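Wallin Choir: Frequently Asked Questions

Answers for new singers and for people who think about joining. If your question is not on the page, please write to the choir and we will try to answer within a few days.

Do I have to audition?

No. We ask you to come to two rehearsals before you decide. After the second one, our conductor will listen to you for a few minutes, only to find out which voice part is comfortable for you. You may sing any song you know, also a children's song.

I cannot read music. Is it a problem?

It is not a problem, but you will need to practise at home. For every piece there are recordings of the four parts, slow and at full speed. Many of our singers learn only by ear. If you want to learn notation, there is a short class before rehearsal each June, and it is included in the fee.

When and where do you rehearse?

We meet in the hall on Rarnemley Road, from 7:15 pm until 9:30 pm, with a break for tea at the middle. The doors open at 7:00. Please use the side entrance, as the front door is locked in the evening. The bus from Dundberg stops opposite the hall, and the last one back leaves at 9:52, so you may leave a few minutes early if you depend on it.

How much does it cost?

The fee is $113 for each term. Students and pensioners pay half. The fee covers the hall, the conductor, the pianist and the hire of the scores. Last year we spent $2,848 on scores alone, and for this reason we ask everyone to return them at the end of term. A lost score is charged at the price the publisher asks from us.

Can I pay in parts?

Yes, in two parts. Write "first half" or "second half" with your name when you make the transfer.

Should I bring my own music stand?

For normal rehearsals you don't need one. We sing with a folder in the hands, and in concerts also. A stand is useful at home, where it helps you to keep your head up. Choose one which you can set to your own height, and put your name on it if you carry it to a workshop. 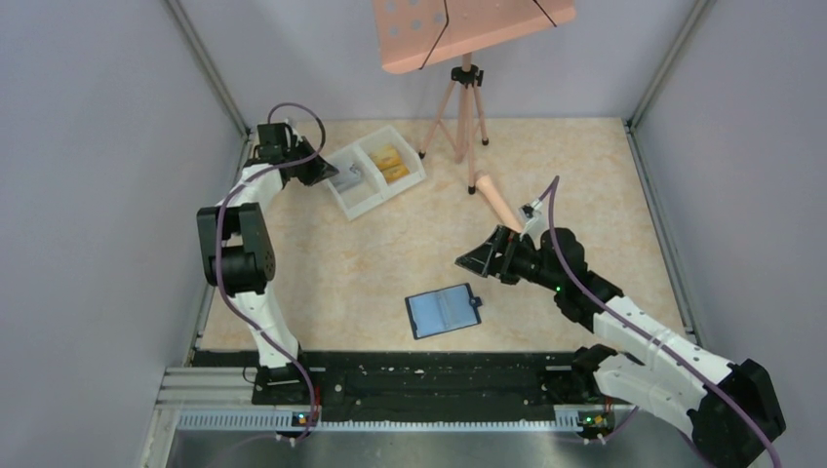 Bendik Lindholm would add that a folder with a strap at the back is worth the extra money, as he sang two whole seasons with a cheap one and his left wrist was sore after every concert.

What colour must the folder be?

Black, for concerts. At rehearsal you can use any colour. The folder should be wide enough for A4 pages and it should open flat.

May I write in the scores?

Only with a soft pencil, and please rub it out before you give the score back. Highlighter is not allowed in hired copies. If you like to mark your line in colour, you can buy your own copy through us. Tell us before the second week of term.

What do I wear for a concert?

Long black clothes, with closed black shoes. The scarf or tie is lent to you by the choir. Please don't use perfume or strong aftershave, because we stand close together and several singers have asthma.

I will miss some rehearsals. Can I still sing in the concert?

You can miss three rehearsals in a term. If it will be more, speak with the conductor early. The dress rehearsal is necessary for everybody, also for those who know the programme from before.

How do I practise at home without disturbing the neighbours?

Humming is enough for learning the notes. For the words, speak them in rhythm while you look at the page. Have your music at eye level and the recording at low volume. Short practice on most days is better than one long evening before rehearsal. 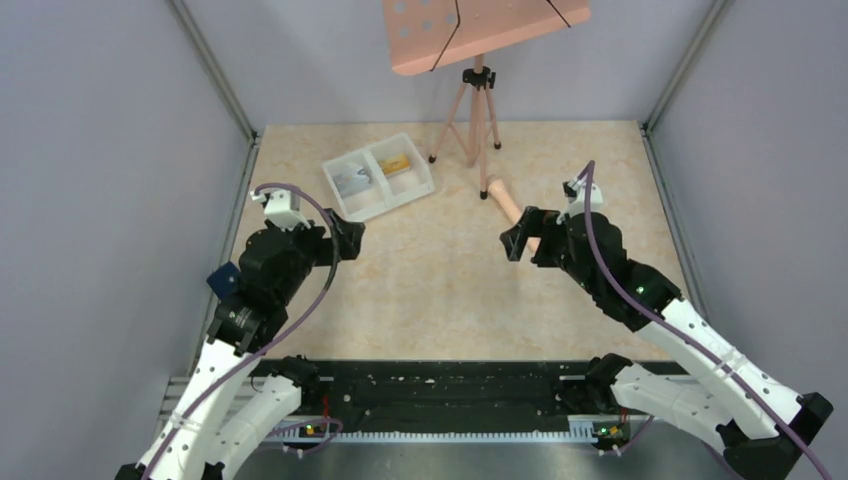
What is the Nuton weekend?

It is our singing weekend in the country, once a year. There are 30 beds in the house, and they are given in the order that people sign up. Partners are welcome when there is space. Meals are vegetarian, and we share the washing up. Bring sheets, a towel and warm socks, as the big room has a stone floor.

Can I bring my child to rehearsal?

Children from ten years can sing with us if a parent sings too. Younger children may sit at the back with a book.

How do I stop my membership?

Send us a message before the new term starts. We can't return the fee after the third week, except in case of illness.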